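Budgeting for a second arm
Fri 4 February

The purchase request for the Stekudside bench is due before July, and I have now rewritten it enough times that I want the reasoning down somewhere other than in a spreadsheet comment. The question is whether we buy one more arm and gripper for the drinks task, or a matched pair, and what goes on the same order.

My first draft had one line for the arm and one line for the gripper. That was wrong in the usual way. A gripper on a quote is a gripper in a box. To run it you also need the mounting plate, the cable, the connectors at both ends and a set of spare fingers. Rengifo quotes all of these separately, and the cable is the item with the longest lead time. I have moved it to the top of the sheet.

The second draft assumed the straw was the easy part. A takeout cup with a lid has a stiff rim and a taper, so a parallel gripper has something to close under. A straw is long, thin and light, and the far end moves a lot for a small error at the fingers. The hole in the lid is not generous either. Whatever pads we order have to hold both objects, or we pay for a tool changer, which Usovine lists at more than I had set aside for the whole table. 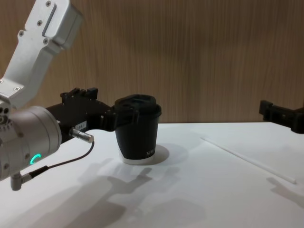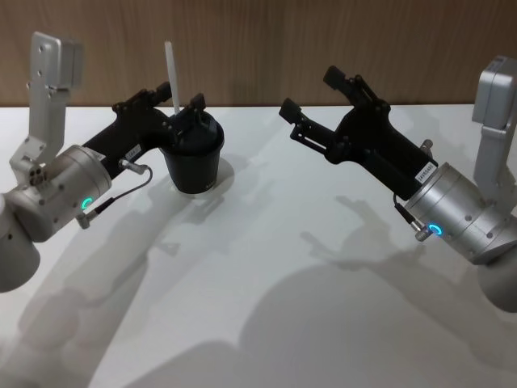 Cup and straw work, two arms facing each other over a white table. 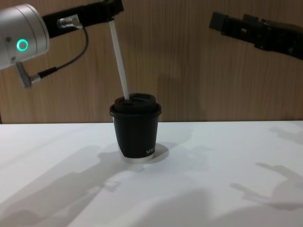
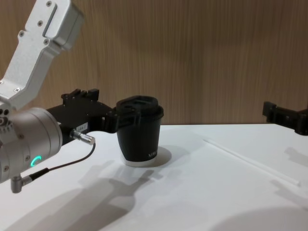
So the current draft is for a matched pair. One arm can do the sequence, but every change of object means a release and a new grasp, and I would sooner spend the money on hardware than on cycle time we cannot get back. A pair also means one type of spare. With mixed arms I would need two shelves of connectors and two sets of fasteners.

Consumables have their own line this time. I put down 700 cups with lids and 200 packs of straws. Cups are cheap, but fingers mark them, and a marked cup does not grip the same way. I would like to throw them out without a discussion.

The other line people skip is storage. Planning for 2,592 recorded runs means disks, a backup of the disks, and somebody's time to check that the files open. I priced the disks from Rivska and left the time as a note — it will be cut if it looks like money.

Still open:

Cable length. The loop from gripper to wrist needs slack for the full wrist rotation, and the standard length may be short. I have asked for a drawing.

Table surface. White shows shadows from the overhead lights, and a white straw on it has very little contrast. A matte gray top is a small cost. Colored straws are a smaller one, so I will try those first.

Contingency. I have it at 15 percent. The last order used all of it on freight and brackets.

The revised quote from Rengifo should come with the cable drawing. If the pair price holds, I will send the request as it stands and deal with the table out of the general bench budget.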